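Re-seating the wrist camera on the Iltham cell

Posted Friday, October 4, 2019
Filed under: maintenance, calibration

The Iltham is the smaller of our two arms, the one that gets moved from bathroom to bathroom. It spent most of the winter on household handling tasks and the wrist camera bracket had started to drift. These are my notes on stripping it, putting it back and recalibrating, mostly so I don't have to work it out again next time.

Symptoms

Grasp points were landing consistently to one side of where the planner wanted them. On rigid objects the fingers centred themselves and you would never notice. On anything soft and hanging, such as cloths or gloves, the leading finger touched first and pushed the object away before the other one closed. Gilang Tuhumury had been adding a manual offset in the task file since March. The offset worked for one approach angle and made every other angle worse, and that was enough for me to stop looking at the software.

With the arm parked and the brakes on, I could rock the camera housing by hand. The movement was small, but at the end of the lens it adds up.

Bracket

The bracket is a two-piece Dutska clamp, which we bought because it fit the flange without an adaptor. The lower half carries a dowel and the upper half is held by four M3 cap screws. Two of the screws had backed off. The dowel hole had gone slightly oval, so tightening the screws alone would have held for a week or so and then let go again.

Order of work:

1. Power down at the cabinet and lock out. Don't rely on the pendant e-stop for this job, your hands are between the fingers.

2. Photograph the cable routing before touching it. The camera cable has to pass on the outside of the gripper air line. Routed inside, it gets pinched at full wrist roll.

3. Unclip the strain relief, then unplug the camera. Doing it the other way around puts the load on the connector.

4. Remove the clamp halves. Clean the mating faces with isopropyl and a lint-free cloth. Ours had a film of soap residue on them, which is the normal state of anything on this arm.

5. Ream the dowel hole and fit the oversize dowel. The spare lives in the drawer marked Nirnby with the rest of the fixture hardware.

6. Refit with medium threadlocker. Tighten diagonally, in two passes, to the torque on the bracket drawing.

7. Reconnect, clip the strain relief, and jog the wrist slowly through its whole range while watching the cable.

Total time on the bench was around 2 hours, most of it spent looking for the reamer.

Calibration

I ran the hand-eye routine with the usual checkerboard clamped to the bench. We take 100 poses. Fewer will converge, but the rotation terms are noisier and I don't trust them close in. Melur Osman's script throws away any pose where the board fills too little of the image, then reports how many survived. On the first run nine were rejected, all of them at the far end of the travel where the cell lighting falls off. I retook those with the blind down and accepted the result.

Two points about the script that aren't in its readme. It reads the old transform as its starting guess, so delete the old file if the camera has moved by more than a hair. It also doesn't clear the manual offset in the task file. You have to zero that yourself, and I forgot, and lost a quarter of an hour to a calibration that looked perfect and missed in exactly the old direction.

Close-range check

Checkerboard residuals don't tell you much about what happens in the last few centimetres, where the gripper fills a lot of the view and the target is out near the margin. So the second half of the check is done in the bathroom, on a hanging rubber glove beside the shower curtain. The tile grout gives me straight lines to judge the lens model against, allowing for some bend at the wide end, and the orange separates cleanly from the curtain in the colour channels. 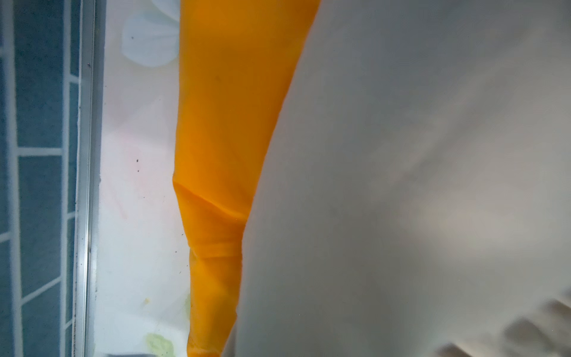
Reading the close-range view

I look at the border between the gripper mask and the glove. The mask is a fixed polygon, drawn once for each camera position, and it tells the segmenter which pixels belong to the robot. If the bracket has moved, the polygon no longer matches and a sliver of gripper gets treated as target, or a strip of glove gets discarded. After this job it had to be redrawn. I moved the curved side inward slightly and left the rest alone.

The other item is focus. The lens is fixed, set for working distance, so the near surface will always be soft. Don't be tempted to refocus on it. Rahman, our older arm, was set up that way once and its far-field detection was useless until we put it back.

Still open

The threadlocker needs checking at the next service. I've put a paint mark across each screw head so rotation is visible without a tool. Gilang's offset is now zero in all the task files except the towel one, which I haven't tested. The strain relief clip is also getting brittle and I've ordered a pair.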